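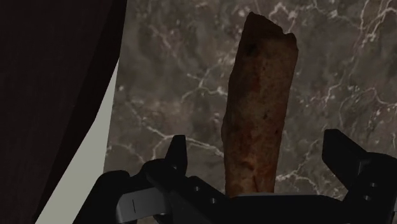

About us

Lestcombe Stone and Tile is a supplier and fitter of natural stone for kitchens, bathrooms, hallways and hearths. We sell marble, limestone, slate and granite, and we cut most of it ourselves in the workshop behind the showroom. We work for private householders, small builders and a few architects.

The business was started by Dalva Mendonça, who had trained as a mason and spent years fitting worktops for other people. She rented a single unit on the Clallov estate with one bridge saw and a van. The saw is still in use. The unit next door came up a couple of years later and we knocked through, which is why the showroom floor changes level by the sample racks. Please mind the step.

There are now 14 of us, counting the office and the two apprentices.

What we do

Most of our work is worktops and floors. A typical worktop job begins with a visit to measure up, once the base units are in and level. We make a template, bring it back and lay it out on the slab you have chosen. You are welcome to come in for this and many people do. Marble and the more strongly marked granites can look very different depending on where the sink falls, and it is easier to move a template than to explain veining over the telephone.

Floors are priced by area, with the preparation quoted separately. We always look at the subfloor first. Older houses round here often have suspended timber floors that flex too much for stone, and if yours does we will tell you what needs doing before anything is laid. Sometimes that is a job for a joiner, and we can give you names.

We also make window sills, steps, fire surrounds, shelves, splashbacks and thresholds. Offcuts are sold from the racks in the yard at marked prices.

We don't do headstones or memorials. That is a separate trade with its own rules, and we would only be guessing.

Where the stone comes from

We buy slabs from 4 importers and go to see them before paying. Our slate mainly arrives through Fomasholm, a wholesale yard we have dealt with from the first year. Marble varies a good deal from block to block, even under the same trade name, so the small samples in the showroom are a guide to colour and finish only. For anything bigger than a window sill we ask customers to approve the slab itself.

The range of greys and browns has grown in the last few years because that is what people have been asking for. White marble with a grey vein still sells steadily. Green has come back a little. If you want something we don't stock, we can usually find it, though a special order takes longer and has to be paid for in full.

Reclaimed stone comes in from time to time — mostly flags and the odd hearth. We buy it when it is sound and clean enough to use. Call before travelling if that is what you are after, as it doesn't stay long.

A word about marble

We are asked every week whether marble is suitable for a kitchen. It is, provided you know how it behaves. Lemon juice, vinegar, wine and some cleaning sprays will dull a polished surface where they touch it. Sealing slows down staining from oil and coffee but does nothing against acid. A honed finish hides these marks better than a polished one. Plenty of our customers are happy to let the surface wear, and plenty of others go home and choose granite. We would rather have that conversation in the showroom than a year after fitting.

For everyday cleaning use warm water, a soft cloth and a small amount of pH-neutral soap. Do not use limescale remover. We put a care sheet in with every invoice, and there are spare copies on the counter.

The workshop

Our workshop has 23 slab racks, the original bridge saw, a newer saw with a tilting head, an edge polisher and a hand-finishing area. All cutting is done wet to keep the dust down, and the water is settled and used again. Stone dust is a serious hazard and everyone on the floor wears a mask that has been fitted to them, visitors included if they go past the yellow line. For that reason we cannot take small children through to the back. There are chairs and a box of books at the front.

Apprentices start on edges and offcuts and move to the saws in their second year. They go out with the fitting teams from the beginning. We take on one new apprentice at a time when there is space, and applications should be made in writing with a phone number for a teacher or previous employer.

Our guarantee

Fitting work is guaranteed against faults in cutting, jointing and fixing. The guarantee stays with the house, so a new owner can use it if they have the job number. It does not cover etching, staining, or damage from other trades working on top of the stone before handover. We do carry out repairs and repolishing on work that isn't ours, subject to a visit. Chips to an edge can often be filled well enough that you have to look for them; cracks across a sink cut-out usually can't.

We have a display kitchen at Ene, set up inside a furniture shop, with worktops in three finishes. Staff there can take your details but prices and bookings are handled from the main showroom.

Visiting

The showroom is on the Clallov estate, second turning on the left after the tyre place. Parking is in front of the building. The yard gate is for deliveries only, and lorries need the full width to turn.

You don't need an appointment to look round. If you would like to talk through a drawing, book ahead and bring measurements, even rough ones. A cupboard door or a piece of flooring is useful too, as colours are hard to judge from memory.

We close for two weeks in December. Templates taken before the break are normally fitted in the new year.

Page last updated 2023-05-30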